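Atelier robotique du club Londar : astuces pour les exercices de cuisine

Ces notes viennent des séances de mars, quand l'équipe a préparé l'épreuve « ranger et cuire » en simulation. Anika Marchetti les a mises au propre pour les nouveaux.

Préparer le plan de travail

Placez la planche à découper au centre, entre les deux bras. Gardez un seul aliment dessus au début. Avec deux, le programme hésite et on perd la séance à chercher pourquoi.

Laissez du marbre libre de chaque côté de la planche. Les mains ont besoin de cette place pour descendre à plat. Kenji avait tout serré pour gagner du temps de trajet, et 47 essais sur 60 ont fini en collision avec le bord de l'assiette.

Position de départ

Mains ouvertes, doigts joints et tendus, une de chaque côté de la planche. On enregistre cette pose sous le nom « repos » et on y revient entre deux essais. L'assiette avec la petite courge reste à gauche, la grande poêle à droite.
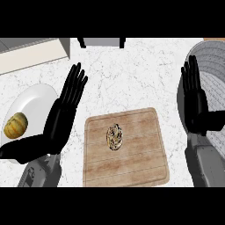 Saisir un petit aliment

Approchez par le côté, lentement, et fermez le pouce en dernier. Pour un objet posé debout, visez le tiers inférieur, sinon il bascule. Réglez la force au minimum puis montez d'un cran à la fois.

Passer au-dessus de la poêle

Levez la main avant de la déplacer vers la droite. Le rebord est haut et le poignet l'accroche facilement. Peninah ajoute un point de passage juste avant, on a repris son réglage pour tout le groupe.

Noter les essais

Une ligne par essai : pose de départ, force, résultat. Le fichier est limité à 1000 lignes, ouvrez-en un autre ensuite. Changez un seul réglage entre deux séries. Les essais ratés se notent aussi.

Pour les fichiers de la scène, voir avec Wendell en début de séance.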